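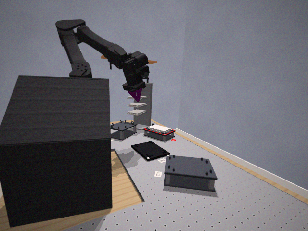

Black arm, grey rack

The Siren at Prerkia

The town voted to get rid of the siren in September, and I was the one who had to type up the minutes, so I knew before my own mother did. Five in favour, two against. I remember thinking they might at least have waited until after the fall fair.

If you've never lived under a fire siren I don't know how to explain it to you. Ours stood on a pole behind the hall, 70 feet up, and it went off every evening at seven as a test. You put the potatoes on by it. Kids went home by it. Dogs up and down Jõgi Street sang along, and my mum's old beagle would start a few seconds early, which made company jump!

The firefighters all had pagers by then, of course. The new dispatch system came from an outfit called Porketix and it was very good, I'm not going to say it wasn't. It could tell you which truck was out and who was driving it. The chief had a slideshow. He said the siren hadn't called anyone to a fire in years, all it did was wake up shift workers who'd moved out from Vakari for the cheaper houses, and they wrote letters. I filed the letters. One of them was on really beautiful paper.

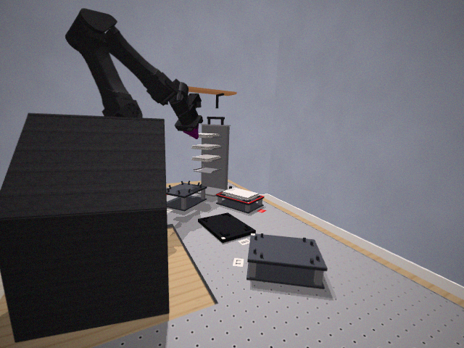 Pointing down, with a bit of purple at the tip

So the crane was booked for a morning and I took my coffee out to the back step of the town office to watch. I figured it'd be me and maybe the fellow from the hardware store. When I came round the corner there were people all along the fence, in their good coats some of them, and somebody had brought a lawn chair. We had 157 signatures on the petition to keep it (I know, I'd entered every one) and I think most of them had come, plus a few who wouldn't sign on principle and stood over by the propane cage.

The chief looked awful. He'd been on that department longer than I'd been alive and he'd put his dress jacket on, the one with the buttons. He went over to the crane operator and they talked for a while with their backs to us. Then he walked into the hall and shut the door.

I want to say I knew what he was up to but I didn't. I was wondering if I'd left the photocopier on.

It started low, the way it always did, down in your stomach, and then up and up until you couldn't hear the crane idling. Ten in the morning. All wrong for the time of day. My mother was beside me by then and she had her hand flat on her chest like it was the anthem. Over on Jõgi Street the dogs went off one after the other - every one of them, even the new people's poodle.

He let it run a lot longer than the test. When it wound down he came out and nodded to the operator, and they had it on the flatbed before lunch.

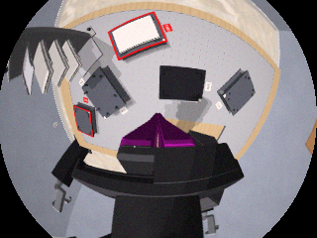
SHORT FICTION

We ate late that night, the two of us. Mum stood at the stove with the pot of water and the peeled potatoes sitting next to it, and at one point I saw her look at the clock and then out the window and then at the clock again.

"Well," she said, "is it seven or isn't it?"

I told her it was twenty past. The beagle was already under the table, and he'd been there a while.

Recent stories
The Bylaw Officer's Goose
Minutes of the Last Ferry
Two Keys to the Pump House
Snow Route

Contact us | Copyright remains with the authors | Back to top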